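26/06/2026

Cheguei antes das oito e fui direto à garra, porque ontem ficou combinado que ninguém gravava nada com ela até eu abrir aquilo. O dedo direito andava a prender a meio do curso. Abria bem, fechava bem até metade e depois dava um salto. Com objetos duros quase não se notava, com as bolachas notava-se logo: saíam partidas.

Comecei pelo mais simples. Desliguei, tirei o cabo, pousei a garra no tapete e mexi os dedos à mão. O esquerdo corria liso. O direito raspava sempre no mesmo ponto. Marquei o sítio com lápis branco no carril e tirei a tampa do corpo, quatro parafusos, um deles já com a cabeça meio comida de alguma intervenção anterior. Suspeito de mim próprio, em fevereiro. Substituí esse e pus o velho no frasco da sucata.

Lá dentro havia migalhas. Uma pasta de migalha e massa lubrificante, encostada ao batente do carril, dura como cera. Raspei com um palito e limpei o resto com álcool. Levou mais tempo do que devia porque a massa tinha entrado também na ranhura de baixo, onde o palito não chega. Acabei por usar uma tira de papel dobrada. Depois massa nova, pouca, espalhada com o dedo, e dez minutos a abrir e fechar à mão para a distribuir. O raspar desapareceu.

Já que estava aberta, vi o resto. A correia está boa. O conector do lado do cabo tinha folga e apertei-o. As almofadas dos dedos foram trocadas pelo Bogdan há 296 ciclos de gravação, segundo a folha, e ainda têm a textura toda, só mais lisas na ponta. Ficam. Na folha pedimos troca aos 2,368 (o número vem da Makhubela, com a vírgula à inglesa, e já houve quem lesse dois e qualquer coisa), por isso há tempo.

A seguir veio a calibração da abertura. Fechei os dedos até encostarem, pus o zero, abri até ao batente e pus o máximo. Repeti 15 vezes e apontei os valores a lápis no caderno da bancada. As três primeiras fugiram um pouco, como fogem sempre depois de massa nova, e daí para a frente estabilizaram. O programa da Bononik aceitou a calibração à segunda tentativa. À primeira queixou-se de um ficheiro antigo com o mesmo nome, que mudei para a pasta de arquivo.

Montei tudo outra vez, com os parafusos em cruz, e reparei que os pequenos das pontas dos dedos estavam desiguais, um mais fundo do que o outro. Igualei-os. Passei a mão por dentro da almofada direita à procura de rebarba e não encontrei nada.

O Bogdan Michalski chegou a meio da manhã e perguntou se eu tinha visto a mensagem da Pullora sobre o suporte. Não tinha. Querem saber se aguentamos com o que temos até ao próximo envio. Disse-lhe que sim, desde que mandem também parafusos, e ele respondeu-lhes isso mesmo, numa linha só.

Para o ensaio usámos a mesa da toalha das frutas, que já estava posta. O plano era repetir as tarefas em que a garra falhou ontem e acrescentar uma ou duas com coisas moles.

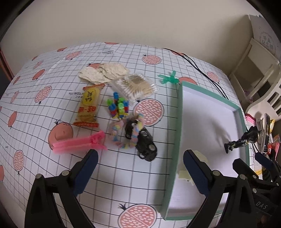
A garra sobre a mesa de ensaio, com os dedos abertos e as almofadas azul-escuras.

Primeiro as bolachas de arroz, que eram o motivo da queixa. Fechei devagar e parei assim que senti contacto. O salto já não se deu. Parti duas por fechar demais, culpa da minha mão, e as outras foram inteiras para a caixa. O Bogdan quis experimentar e partiu uma também, o que me deixou mais descansado.

Depois os blocos de construção. Correu bem, mas é um objeto fácil, tem faces direitas e a almofada agarra. A mola cor-de-rosa foi mais chata. Deitada na diagonal, escorrega se lhe pegamos pelos dentes, e só se segura a meio. Apontei isso na folha da tarefa para quem vier gravar amanhã não perder tempo.

A volta de contas foi onde encontrei uma coisa nova. Com o dedo direito bem solto, a força fica igual dos dois lados, e uma conta pequena mete-se entre a almofada e a borda do dedo quando se fecha em cima do fio. Não estraga nada. Mas prende, e para a soltar é preciso abrir mais do que o programa pede. Experimentei inclinar o pulso e melhorou. Amanhã quero tentar com uma tira fina de fita no bordo de baixo da almofada, a tapar o degrau. Se a fita levantar, tira-se e fica como estava.

O carrinho preto não deu trabalho. A caixa dos cotonetes também não, embora seja lisa e eu contasse que fugisse.

À tarde deixei a garra ligada para ver se a leitura da abertura derivava. Li no início, fui almoçar tarde, li outra vez, fiz a encomenda de massa e de álcool, li outra vez. A diferença é pequena e cabe na margem. Fiz a seguir mais de 200 aberturas e fechos seguidos, sem objeto, com o ouvido encostado ao corpo. Ouve-se a correia e mais nada.

Mudei uma regra na folha de manutenção. Estava lá «limpar o carril quando necessário» e passa a estar «limpar o carril no fim de cada dia com comida». Pincel seco primeiro, depois pano com uma gota de álcool, sem tirar a tampa. O Bogdan acha que bastava dia sim, dia não. Ficou a minha versão até ao fim do mês e depois vemos o que se junta lá dentro.

Falta-me uma cabeça de chave para os parafusos pequenos, a que temos está a ficar redonda. Falta também responder à Surska, que pediu fotografias do batente gasto da garra antiga. Tirei-as, mas ficaram desfocadas e tenho de repetir com luz.

Saí às seis e meia. A garra ficou no gancho, com a tampa posta e uma etiqueta com a data da limpeza.

Entradas recentes
Troca da correia na garra antiga
Cabo novo, o mesmo mau contacto
O batente gasto e o que a Surska respondeu
Fevereiro: inventário de parafusos
Primeiro dia com o programa da Bononik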